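Stetola River Itineraries

A small collection of written itineraries for short river cruises with coach transfer, gathered for people who work on travel text. Version 3, released in June.

What is in it

The collection holds 800 itineraries. Each one covers a trip of two to eight days that starts with a coach ride, continues on a river boat, and ends with a coach ride home. There are 91 different embarkation towns. The texts were written by the staff of Furora, a coach and cruise agency, between the agency's first winter brochure and its last. Furora stopped printing brochures and handed the archive over to Stetola, the project that maintains these files.

The longest itinerary is just under 4000 words. Most are far shorter and fit on one brochure page.

Files

itineraries.csv has one row per trip. It is encoded in UTF-8 with commas as separators, and the text fields are quoted.

days.csv has one row per travel day and links to the first file through trip_id.

stops.csv has one row per stop, with the name of the town as printed and a normalized name beside it.

split.txt lists the 500 trips suggested for training. The remaining trips are for testing. You can ignore the split if you have your own.

brochure_notes.txt has loose remarks made during typing. It is not structured and will not be.

Fields in itineraries.csv

trip_id: a short code made of a letter and three digits. The letter is the brochure series, W for winter and S for summer. Codes were reused by the agency from year to year, so we added a fourth part after a hyphen where two trips would have clashed.

title: the title as printed, including capital letters and exclamation marks.

boat: the name of the boat. The Flovbridge and the Guthrie account for most of the rows. Empty if the brochure said only "a comfortable ship" or similar.

length_days: the number of days in the brochure, counting the coach days. See the known problems below, where the summer series is different.

board: full board, half board, or breakfast only.

transfer_from: the town where the coach leaves.

transfer_time: departure time on a 24-hour clock. Printed times such as "half past nine in the morning" were converted to 09:30.

body: the full text.

extras: whatever was offered on top of the price, copied word for word. This includes the welcome drink, the shore walk with a guide, the captain's dinner, and the small gifts the agency packed with the travel papers in some seasons (luggage straps, rain ponchos, T-shirts). The field is free text and people have asked us to break it up. We have not found a way of doing it that holds for all years.

included: a yes or no for each of drinks, tips, and excursions, based on the small print. Where the small print and the main text disagree, we followed the small print. 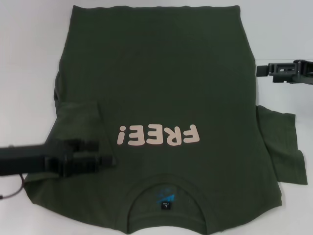

Fields in days.csv

trip_id: as before.

day_number: starts at 1. Coach-only days are counted.

places: towns named for that day, in order of appearance, separated by semicolons.

sailing: yes if the boat moves during daylight, night if it moves only after dinner, no if it stays moored.

meals: the meals named in the text for that day. A meal that is covered by the board but not named is not listed. On last days this often means breakfast only, even for full board trips.

text: the paragraph or paragraphs for that day.

Fields in stops.csv

trip_id and day_number: as before.

name_printed: the town as the brochure spelled it.

name_norm: one spelling per town, in English where an English name is in common use.

stop_type: overnight, half day, short, or passing. Passing means the town is mentioned as a view from the deck and the boat does not tie up. This took the most time of any field and is still the weakest.

How the text was made

The brochures were scanned on a flatbed scanner and run through text recognition. Wilma Halliday, who had written many of the later itineraries herself, then read every page against the paper copy and fixed what she found. Hyphens at line ends were removed. Double spaces after periods were left in place, as were the agency's own spelling mistakes. If you see "Rhein" and "Rhine" in the same paragraph, the brochure had both.

Prices were taken out. They were printed in separate tables that changed several times a season, and many of the tables are missing. Phone numbers and the names of booking staff were taken out too. Captains and cruise directors named in the text were replaced with [captain] and [director].

The texts were written in English for groups booking through the agency's English-speaking desk. A few older ones were translated from Dutch, and these can be spotted by their word order. They are not marked, since the agency kept no list.

Known problems

In the summer series the agency counted nights in the title and days in the table for two seasons. A trip called "five nights on the river" may have length_days of 5 or 6. We corrected the ones where the day paragraphs made it clear and left the others.

Low water trips are a mess. When the river was too low for the boat, the agency sent out a replacement sheet with the program by coach. Some of these sheets were filed as separate trips and some were stapled over the original. Both kinds are in the collection. Search the body field for "low water" to find most of them.

Transfer times are for the first pickup point only. Later pickups were listed on a sheet we do not have.

Christmas market trips have very similar texts. Whole paragraphs were copied from one year to the next with the town changed, and at least once with the town not changed. Anyone training a model on this should remove near duplicates first. There is a simple script for it in the tools folder.

Trip W114 has no day 3. The page is gone.

The boat Guthrie was refitted and its cabin descriptions changed. The old and new descriptions use the same deck names for different decks. Do not join cabin information across years.

Suggested uses

The collection has been used to test tools that pull places and times out of running text, and to build a day-by-day timetable from a paragraph. It works for both. It also works for studying how brochure language changed, provided you keep the year order from the trip_id suffix in mind.

It should not be used to plan a trip. Timetables, moorings, and locks have changed, and so have the opening hours of nearly everything mentioned.

Reading the files

Any spreadsheet program will open them. If the accents look wrong, choose UTF-8 in the import window. In a script, read transfer_time as text or the leading zero will be lost. Line breaks inside the body field are real line breaks, so a tool that reads one line at a time will fail on itineraries.csv.

Changes

Version 3 adds the stop_type field and the low water sheets. Normalized town names were checked again. The included field now follows the small print everywhere, which changed the tips value in a good many rows.

Version 2 added days.csv and fixed the encoding of the title field.

Version 1 had itineraries.csv only.

Terms

Free to use, copy, and change for any purpose, including commercial ones. Please name Stetola as the source and keep this file with the data. The Furora logo and the cover photographs of the brochures are not part of the collection and are not covered by these terms.

Corrections

Send corrections with the trip_id, the field, the text as it stands, and the text as it should be. If you own one of the paper brochures, a scan of the page helps a lot, above all for the winter series. Wilma Halliday goes through the corrections before each new version. She would be glad to hear from anyone with page 3 of W114.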